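May 4, 2026

Covness hall is ours! The confirmation came through while I was still buttering toast, and I did a lap of the kitchen with the knife in my hand. After all the dithering over the Broltthorpe pavilion (lovely lawn, nowhere to park, a kitchen the size of a wardrobe) we have a proper room with proper doors and a stage that doesn't wobble. The anniversary dinner has a home.

Kagiso rang at nine and we went straight into the seating. We have 148 guests if everyone who has said yes means it. I'd drawn the whole thing with long tables, like a school dinner but with better glasses, and Kagiso wants rounds. We argued very happily for an hour. I think I'm coming over to rounds, mostly for the speeches, as nobody wants to twist their neck through Tiago's full history of the club. He's promised to keep it short. He's also asked for a lectern and a jug of water, so I have my doubts.
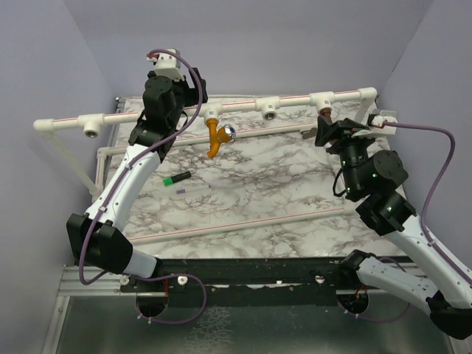

Where does the band go if the top table is on the stage?

On the floor to the left of the stage, beside the double doors, so they can load in without crossing the dining area.

I like that a lot. It means the dancing starts right next to them and people drift over with their pudding still in hand, which is when a party gets going. I paced it out on the patio with plant pots for amplifiers and it works, or it does if the drummer is modest.

Flowers next. I'd been dreading this and then it was the best bit of the day! Nogueira had buckets of everything out on the pavement and I came away wanting all of it. Low bowls on the tables, nothing taller than a wine bottle, lots of green, and something big and blowsy by the entrance. The quote is £1083 including delivery and collecting the bowls afterwards. More than I'd written down, less than I'd feared. I've taken the chair covers off the list to make room for it, and I don't miss them one bit. The chairs are perfectly nice chairs.

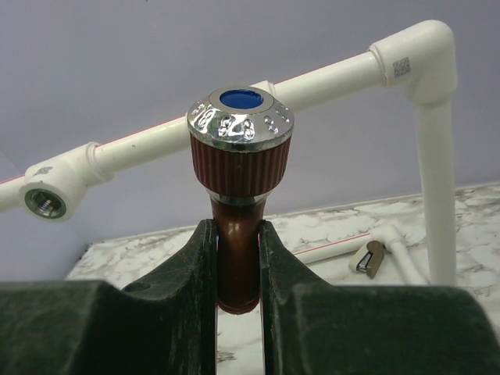

When do the caterers need the final numbers?

Two weeks before the dinner, with the vegetarian meals and allergies listed by table.

So the seating plan has to be done before then, with names, and I must chase the stragglers. I've made a list and put the slow ones at the top. Kagiso is taking the cousins, bless her, and I'm taking everyone who replied "should be fine!" to a question about nuts.

Spent the evening on Brollatel, moving little names from table to table. It's a daft thing to enjoy this much. I put the two retired goalkeepers together, then took them apart, then put them back. They'll either talk all night or not at all, and the one on table six has the louder laugh, so he can face the wall.

Still to sort: candles (does the hall allow them?), a microphone that reaches the back, the cake stand, and somebody to meet the band at four. Tiago has offered to do the playlist for the gaps. I said yes before I'd thought about it. Bed now, I've got tablecloths to look at in the morning.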